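Jillow Two-Arm Prep Station for Staff and Contract Kitchens

Countertop food prep with two arms and two five-hour work modes, supplied and installed by Winano. 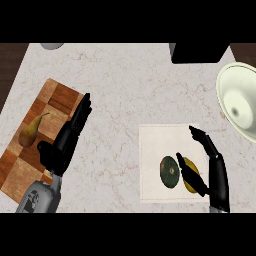
Sanaa Badawi wrote to us after her kitchen's first month that she had expected to spend her mornings watching the arms and found she spent them tasting, which she had not had time to do before the lunch rush in years. She also wrote that the first two weeks were slow and that we should say so on this page. They were slow. Plan for it.

What the station is

The Jillow is a pair of arms with multi-fingered hands that works at an ordinary counter. It takes on the repeated parts of cold prep: picking up whole fruit, moving pieces from board to cloth or tray, laying out slices, passing items along to the next person. It does not cook and it does not season. It has no blade of its own, and cutting stays with your staff or with the slicer you already have.

It was designed for kitchens that serve the same group of people every day, such as company canteens, schools and care homes. A restaurant with a menu that changes every night will get less out of it.

How a job is set up

Every layout is built in simulation before the arms go anywhere near your kitchen. You send us the counter measurements, the height of the sink or bowl, and photos of the boards and cloths your people use. Our setup staff build the counter on screen and run the reaches there first, with both hands over the work at the same time. Produce is part of this. A pear on its side needs a different grip from a flat slice, and a hand that comes down on a slice has to stop before it disturbs the one next to it.

You get the finished layout to look over. Show it to the people who work that counter and not only to the manager. They will know that the far edge is where the big pans get put down, or that someone always stands on the left. Changes at this stage are free. After installation, a change of layout is charged at the service rate.

What changes for your staff

Buyers ask about this more than anything else, so it gets more room here than the motors do.

The cold counter usually needs one person while the station is running. That person loads produce, clears finished trays, and decides what is good enough to serve. The station can be taught to set aside a piece that is the wrong size. It is not a judge of ripeness, and we do not sell it as one.

Wrist and shoulder strain is the most common reason kitchens call us. Laying out tray after tray is hard on the body in a way that does not show up until later in the day. Moving that work to the arms helps. Loading still involves lifting, though, and crates should be kept at waist height near the station.

Pace is the other thing people notice. The arms work at one speed and do not hurry. Staff who are used to speeding up before noon may find this annoying, and some will try to work around it by hand. We suggest starting the station earlier instead. Moataz Chraibi runs the training days and will go through your timetable with the shift leads if you send it ahead.

Talk to your staff before you order. Tell them which tasks are moving and what they will be doing in that time. If hours are going to change, say that too. Winano will not send a trainer to a site where the staff have not been told what the visit is for.

Training

Training takes 9 hours per operator, split over several short sessions at your own counter. It covers starting and stopping, teaching a new item, changing the hand covers, cleaning, and what to do when a piece is dropped. Operators do not need any background in computers. If someone can use the timer on a combi oven, they can use the panel.

We ask for at least two trained operators on each shift, so that one of them can take a break.

Teaching a new item is done at the panel. The operator picks the nearest shape from the list, sets the size, and lets the station try it slowly. Most kitchens keep a short list of their own. The list can hold 64 items and can be copied to a second station.

Working next to it

The arms slow down when a person reaches into the work area and stop on contact. Either operator can stop them from the panel or with the foot bar under the counter. After a stop, the station waits for someone to press start. It will not pick up again by itself.

Knives should be kept off the counter while the arms are moving. Mark out a place for them on a separate surface. If your kitchen is narrow, ask for the side screen, which folds flat when not in use.

Cleaning

The hands wear food-safe covers that come off without tools. Wash them in the dishwasher on a normal cycle and let them dry fully before they go back on. Change covers between allergen groups and at the end of each shift. The forearm casing is wiped down with the same cleaner you use on your counters. Do not hose it.

A full clean takes 13 minutes once people are used to it — allow longer in the first week.

Details

Arms: two, with multi-fingered hands
Mounting: fixed to the counter edge or on the Gridwood floor stand
Item list: 64 items
Operator training: 9 hours per person
Full clean: 13 minutes
Power: standard wall outlet, own circuit advised
Noise: quiet enough to talk over at the counter
In the box: panel, foot bar, four sets of hand covers, wall chart of cleaning steps

Options

Gridwood floor stand. For counters that cannot take a clamp. Can be rolled away with the arms folded.
Side screen. Clear, folding, fits left or right.
Extra hand covers. Sold in pairs. Kitchens running two shifts should order these with the station.
Naciri tray rack. Holds 19 trays at a height the arms can reach. Must be included in the layout from the beginning, so please decide on it early.

Lease and service

The station can be bought outright or leased. Leases include yearly service, replacement of worn parts and one change of layout per year. Service calls are answered by Shazia Jadoon and her team during kitchen hours, including early mornings. Have the serial number ready, which is on the underside of the panel.

If the station is out of use, your kitchen should still be able to serve lunch. Keep your boards and hand tools where they were and run a day without the arms now and then. New staff should learn the counter by hand first.

Orders placed now are being installed from October. For a layout quote, write to Hajar Ouali at the Winano sales desk with your counter measurements and the number of meals you serve.

Page updated 2 Sep 2018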